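Kolberg Cable Crew in Oatmeal: Fit, Fabric and One Winter of Washing

Category: Knitwear
Size tested: M
Also tested: Kolberg duvet set, striped (short note near the end)

The Cable Crew is Kolberg's heavy cotton pullover. It has been in the line for several years with small changes, and the current version has a revised neckline and a slightly longer sleeve. I bought mine in September at full price, in oatmeal, and wore it through to the end of the cold weather. Kolberg did not supply it and has not seen this review.

Yarn and construction

The label reads 100 percent cotton. The yarn is a multi-ply with a firm twist, dry to the touch, without the slick feel that mercerized cotton has. Knit gauge is medium. Held up to a window the fabric lets through very little light except at the underarm seam, where the stitches are pulled slightly open.

The panels are knitted to shape. The decreases at the armhole are visible as a line of slanted stitches running in toward the shoulder, and there are no cut and overlocked edges anywhere in the body. Seams are linked at the neck and shoulders and sewn at the sides. On my sample the side seams are straight, and the cables meet the hem ribbing without a jog. One yarn end at the left cuff had been trimmed too short and worked its way out after the second wear. I pulled it back through with a latch hook and it has stayed in.

Cable depth is good. Cotton has little spring, so cables in cotton tend to flatten sooner than cables in wool, and the usual fix is to knit them tighter. Kolberg has done that. The penalty is stiffness in the first few wears, most noticeable when bending the elbow. It eases by the third wash.

Fit

Kolberg calls the cut regular. Chest and shoulder agree with that. The body is on the short side and the hem rib is firm, so the sweater blouses a little above the waist if the rib sits on the hip bone. Anyone with a long torso should try the next size up or look for the tall version, which is offered in two of the colors.

Sleeves are long. With my arms at my sides the cuff reaches the base of the thumb. The length is useful under a coat, less so at a sink. The cuff can be turned back once, and it holds, though the turned cuff is bulky and will not go under a fitted jacket sleeve.

The neckline is the main revision. The older version had a narrow single-layer rib that waved after washing. The new one is doubled and stitched down on the inside. It has kept its diameter. It is also tighter going over the head, and people who wear glasses will want to take them off first.

Weight and warmth

The sweater is heavy for what it does. Cotton of this thickness blocks a draft poorly and holds moisture, so it works best as an indoor layer or under a shell. At a desk in a room kept on the cool side it was comfortable over a T-shirt. On a brisk walk it became clammy between the shoulder blades and took a long while to feel dry again. A lambswool pullover of the same bulk would be warmer and noticeably lighter.

For people who cannot wear wool next to the skin, that comparison is beside the point. I wore the Cable Crew over bare arms on several evenings and had no itching.

Washing and drying

The care label allows a machine wash, cold, inside out. I followed it. Detergent was a plain liquid without softener, spin speed was the lowest setting on the machine.

The first wash took a small amount off the length and nothing measurable off the chest. Later washes made no difference that I could find with a tape. Wet, the sweater is very heavy, and it must be supported when lifted out of the drum. Lifting by the shoulders stretches the sleeves. I let this happen once, and the left sleeve stayed visibly longer until the following wash pulled it back.

Drying flat is slow. On a mesh rack, turned once, it took the whole day and most of the night. A tumble dryer on low for a few minutes at the start loosens the fabric and brings the cables back up, but I would not run a full cycle.

Pilling was light. It appeared on the underside of the forearms, where they rest on the desk, and on the right hip where a bag strap crosses. A battery fabric shaver removed it in one pass. Cotton pills come off more cleanly than synthetic blends, and there was no return in the same spots for several weeks.

Snags are the weaker point. The raised cables catch on anything with a hook: a wristwatch clasp, the zipper of a cushion cover, the corner of a kitchen drawer. I had 4 in one season. All were eased back from the reverse side with a blunt needle, and none broke the yarn.

Color

Oatmeal is a beige without much yellow in it. It has not faded. It does show coffee and it shows ink, and the cuffs gray slightly before the rest of the garment needs a wash. Brushing liquid soap into the cuff rib ahead of the cycle clears this. Keep it away from new denim. The hem picked up a faint blue cast from a pair of dark jeans, gone after two washes.

Storage

Do not hang it. After one night on a wide wooden hanger the shoulders had small raised points that took a steam iron to remove. I fold it with the sleeves laid across the back, then in half at the waist. Folding along a cable leaves no mark; folding across several leaves a crease that drops out within an hour of wear. The folded stack is thick, and two of these take up most of a shallow drawer.

Against the alternatives

The Arevberg fisherman crew is a cotton and wool blend at a similar price. It is warmer and springs back better at the elbow. It is also scratchier, and the instructions are hand wash only. The neck is looser and easier to get into.

The Caldeira cable pullover is the cheap option. Its panels are cut and overlocked, and the cables run off at the armhole as if sliced, which they were. Mine twisted at the side seams after the first wash. As a sweater for yard work it is adequate.

Between the three I would choose Kolberg for daily indoor use and Arevberg for outdoors. The Caldeira costs much less, but the seam twist puts me off buying another.

Note on the duvet set

The striped Kolberg duvet set was bought in the same order. The fabric is a plain-weave cotton with a moderately crisp finish. Buttons are sewn with a shank and have not come loose. The closure is at the foot, with wide gaps between buttons, and a restless sleeper will find the insert working its way out. Inner corner ties are fitted. It wrinkles, as plain weave does, and I do not iron it. A full review will go up once it has been through more laundry.

Verdict

Construction: very good
Fit: good, short in the body
Warmth: moderate for the weight
Washability: good, slow to dry
Snag resistance: fair

The Cable Crew is recommended to anyone who wants a cabled sweater without wool and has somewhere flat to dry it. Order the usual size for the chest and check the body length against a sweater that already fits. Kolberg accepts returns on unwashed items only, so do the try-on before the first wash.
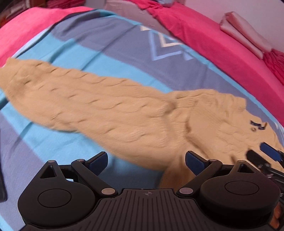

Maiara Falcão: Agree about the drying. I roll mine in a bath towel and kneel on it before it goes on the rack, and that saves me several hours. Did you find the new neckband loosened at all with wear? I have the older one and the wave in the rib drives me up the wall, but I also have a large head and I'm not keen on a fight every morning.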